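Unit 2: Household Manipulation, Current Limits

Assigned reading: Akyol, pp. 65 to 107.

A chore counts as solved when a machine completes it in an unfamiliar kitchen without operator input. By that test, tea making is unsolved. Grasping a rigid handle is routine. Pouring is harder: the load shifts as the vessel tilts, and flow must be estimated from indirect cues.

Dark objects add a sensing problem. Depth readings drop out on black surfaces, and soft shadows can be segmented as objects.

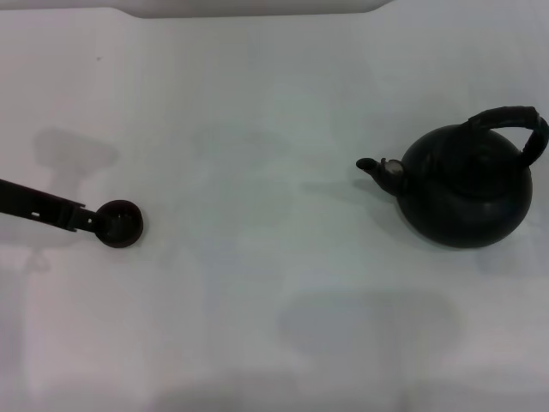 Notes by Eleri Beddoe | Feb 23, 2018

For the black kettle and the long-handled scoop, mark one grasp point each and state the expected wrist load. Bring both to lab.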